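We use cookies to remember your login and count visits. OK / Manage settings

Jellow Home Help > Kitchen & Laundry

White crust on everything after moving, is a softener worth it?

Moved in three weeks ago and the water here is HARD. Glasses come out cloudy, kettle has flakes floating in it, there's a chalky line along the back of the sink that I scrub off Monday-to-Friday style and it just grows back. Test strip went to the darkest color and stopped there. No dishwasher, all by hand.

Plumber quoted me $2,584 for a whole house softener, installed. Other guy says $1,207 for a smaller one but he got vague when I asked what was included. We rent to own so it's sort of our problem but not totally. Two adults, one kid, one bathroom.

Is there anything that works for less? Or do I just pay up. Also is it bad to drink, my mother in law is convinced it is.

Maysoun Rizk
Posted November 2019

Ehsan Soltani
Fine to drink, tell her that. It's calcium and magnesium mostly. If you have a well get it tested properly tho, strips only tell you hardness.

On the money. Ask both of them for the grain capacity, whether the bypass valve is in the price, and who hauls off the packing and old pipe. The cheap quote often leaves out the drain line. Mine did. Ended up paying extra for a guy to come back and run it to the laundry standpipe.

Before any of that call your water company, ask for hardness in grains per gallon. Under 7 I wouldn't bother. Over 10 and you have a tank water heater, I'd start saving. Scale sits in the bottom of the tank and the thing rumbles like a truck. Drain a few gallons out of yours and see what comes with it.

Salt is a running cost too, bags are heavy, think about where the tank goes. Ours is down the cellar steps and I regret that evry single month.

Pouran Khosravi
vinegar

Iveta Murín
What she said, but with more steps lol. I've had hard water my whole life, never owned a softener.

Kettle: half white vinegar half water, boil, leave it an hour, dump, rinse twice. Glasses: soak in warm water with a good splash of vinegar, 5 minutes, then rinse and DRY WITH A TOWEL. Drying is the whole trick. Spots are just what's left when the water goes. Air drying is why yours are cloudy.

Sink line: paper towel soaked in vinegar, lay it along the crust, go do something else. Not on marble or any natural stone, it etches. Never mix with bleach!!

Dish rack gets the same crust in the slots and people forget it. Lay it in the tub once a month, vinegar and an old toothbrush. A light colored one hides the scale pretty well so run a finger along it. Mine is the plastic kind:
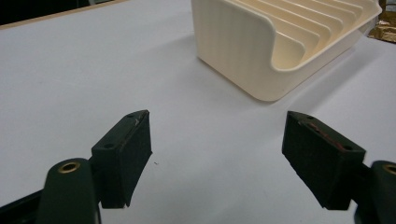
Cream plastic rack, front corner.

Faucet aerator, unscrew it and drop it in a cup of vinegar overnight. Your pressure will probably come back. Shower head same deal, sandwich bag and a rubber band.

Citric acid powder is cheaper than vinegar if you do alot of this, and no smell. Try a month of it before you hand anybody $1,207.

Last updated: 2 comments hidden, thread open

Contact | Terms | © Jellow Home Help | Back to top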